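3.2 Serving conditions and the reported taste of tea

The second part of our study concerns the canteens of two textile firms, Daltico and Plorlow, where tea is served free of charge in the afternoon break. In both places the tea came from the same supplier and was brewed for 4 minutes. We wanted to know whether workers judge the same drink differently when the way of serving changes. Carrier and Poirier have argued, in their work on the Sisay tea houses, that guests speak first about the vessel and only later about the drink. Our interviews support this in part.

We collected 301 short interviews, of which 125 were held at Daltico. Each person was asked to speak freely for 2 minutes about the last cup they had drunk, and after that to answer the fixed questions given in the appendix. The interviews were done in November, when the heating in the Plorlow building was not yet regular, and this should be kept in mind when the answers about warmth are read. The serving ware is of a plain kind, with a cup, a saucer and a tray (Figure 4). 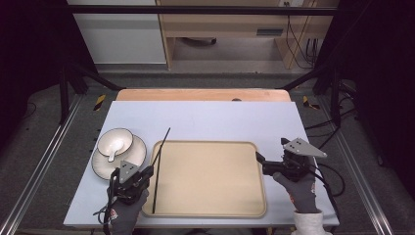
Figure 4. (a) White cup and saucer with brown rims, a small spoon in the cup, next to a beige tray.

In the free part of the interview, the words "proper" and "clean" came more often when the tea was given with a saucer. Workers who received the cup alone used the words "quick" and "office" instead. Very few persons mentioned the tray before we asked about it. When we did ask, many said that the tray makes them sit down, and that without it they would drink standing near the door. One woman at Plorlow told us that a saucer is "for visitors", and she felt a little watched when she was given one.

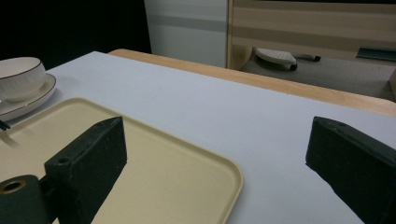 Figure 4. (b) Cup on its saucer near the corner of a white table, with part of the tray.

The answers about strength were less clear. At Daltico the tea with a saucer was called stronger, but at Plorlow we found no such tendency. We do not have a full explanation. It may be that the longer break at Daltico allows people to drink slowly, and a tea which is drunk slowly is perhaps noticed more. The Hinar questionnaire, which we used for the fixed questions, has only one item on strength — a weakness that we saw too late to correct. 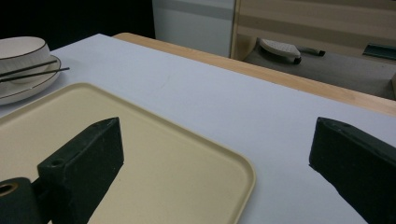

A further point is the role of company. Workers who sat with colleagues gave higher marks to every kind of serving, and this effect was larger than the effect of the saucer. For this reason we do not report the two firms together in the tables that follow. We also left out the answers of persons who said they had not finished their cup, as their remarks were mostly on the shortness of the break and only seldom on the tea itself.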